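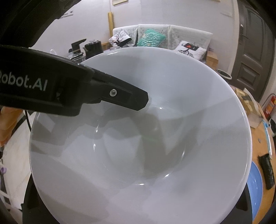
Section 4. Setting the Shared Table

This section covers the bowls, plates and table supplies that come with the Flukham common room. Read it once before your first meal booking. It replaces the sheet dated 8/5/25.

4.1 Before you start

The table seats the whole group if the chairs are pulled in on the curved side. It is a wood top with a clear finish. The finish marks easily, so keep hot pots on the stove or on a mat.

You will need:
White bowls, glazed
Blue plates
Tissue box
Roll of black trash bags, from the supply drawer
Two clean cloths, one damp and one dry

The bowls are the deep kind with a small base. They hold a full serving of soup but they tip if you knock the rim, and more so when they are empty. Set them down flat and let go slowly.

4.2 Clearing the table

1. Move papers and cardboard off the table. Flat cardboard goes in the hall closet. Papers go in the tray marked Zalewska, whoever they belong to. Tadeusz sorts it at the end of the week.
2. Check for small items such as bottle caps, lids and scraps of wrapper. Throw away the scraps. Put lids with the container they fit.
3. Wipe the top with the damp cloth, working along the grain, then go over it with the dry one.
4. Wait until the surface is fully dry before you put any bowls down.

Caution: Do not use Flamex spray or any other oven cleaner on the table. It takes the shine off and leaves a pale patch. The last repair cost 437 and came out of the room fund.

Note: Keep the floor in front of the fire extinguisher clear at all times. Do not stand boxes or chairs there, even for a short time.

4.3 Stacking and unstacking the bowls

The bowls may be stacked on the table before a meal. Stack them near the end where you will be serving, well in from the edge.

1. Put the first bowl down on bare wood or on a cloth, not on a plate.
2. Lower each bowl straight into the one under it. Hold it by the rim on both sides.
3. Stop at six. If you need more, start a second stack.
4. To take one off, steady the stack with one hand and lift the top bowl straight up. If it sticks, turn it a little - do not pull it sideways.

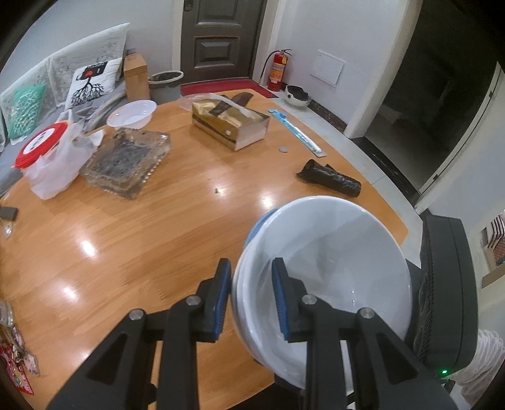

Leave a hand's width between the stack and anything else on the table, including bag rolls and long packages. They roll or slide when the table is bumped, and the glaze chips at the rim first.

Chipped bowls should be taken out of use the same day. Wrap the bowl in paper, write "chipped" on it and leave it on the bottom shelf. Replacements are the Ziółkowski pattern, item 942. Ask Krystyna Nowakowski to order them. Please don't buy a near match, as the other sizes don't nest.

4.4 Placing the supplies

1. Tissue box: toward the far side of the table, opening up, first tissue pulled halfway out.
2. Plastic bowls: for snacks and peelings only. Keep them apart from the white ones.
3. Trash bags: tear off one bag, fit it to the bin, and put the roll back in the drawer before people sit down.
4. Unopened packages: leave sealed until needed. Open one at a time.

4.5 After the meal

Scrape, rinse and wash the bowls within 30 minutes. Dried rice and egg are hard to get off the bottom, where the sides come in narrow. Use a soft brush. Steel wool leaves gray lines in the glaze, and these do not wash out.

Dry the bowls before stacking. Wet bowls lock together, and that is how most of the breakages happen.

If you are drying them in the oven, set it no higher than 160 and leave the door open a little. Plastic bowls and lids must never go in.

For missing items, see Lena Kurek. For anything to do with the table itself, see Section 5.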